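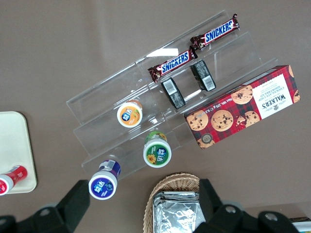 Gripper Comparison – Working Group Meeting
Minutes, Thursday, 2:00 p.m., Clastdale site, small meeting room
Chair and notes: Huiling Xie
Present: test bench, controls, purchasing. Apologies from the software side.

1. Last meeting
Minutes accepted with one correction. The Manolakis fingers were delivered in November, and the earlier notes had them a month late.

2. Results so far
Huiling went through the snack shelf trials. Both finger sets, Manolakis and Riletti, have now done the same pick list on the Tumora arm. The log holds 2,243 picks in total, counting the practice runs, which will be marked separately before anyone works out averages.

Chocolate bars: both sets manage these. The Riletti fingers tend to pinch the crimped end of the wrapper if the approach is off line. Agreed to record this as a grip fault even when the bar reaches the tray.

Small drink bottles: the Manolakis set is steadier when coming down over the cap. With the Riletti set the neighboring bottle was knocked in several runs. The controls group thinks a narrower opening before the descent would fix most of it.

Shortbread box: still the hardest item when it leans on the stand. Success with the Riletti set was 78 percent over the last block. The Manolakis block is not finished, so no comparison was made.

Foil-wrapped pieces in the basket: discussed at some length. The fingers touch the wicker rim on low picks. Purchasing asked whether a plain bin could be used. Left as it is for now – changing the container would mean repeating earlier runs.

3. Wrist camera
The clear stand continues to give trouble. Edge reflections are sometimes read as part of an item. Two proposals were made: move the overhead lamp, or lower the exposure. Lamp to be tried first. Camera mount stays where it is until both finger sets are done.

4. Controller
Closing force was changed halfway through a Riletti block without a note in the log. That block will be rerun, 40 picks. From now on any change to force or speed goes on the sheet taped to the cabinet, with initials.

5. Purchasing
Quote for spare Riletti pads received. Price held until the end of the quarter. No order until the box results are in.

6. Actions
Finish Manolakis box block – test bench
Rerun Riletti block at original force – test bench
Lamp test, before and after shots saved to the shared folder – controls
Separate practice runs in the log – Huiling
Ask Manolakis about 3 mm shorter fingertips – purchasing

7. Other business
The bench is booked Thursday morning for the safety check, so no runs before noon.

Meeting closed 2:50 p.m. Next meeting same time and room.

Clastdale Automation Group | Contact the site office | Copyright Clastdale, all rights reserved | Back to top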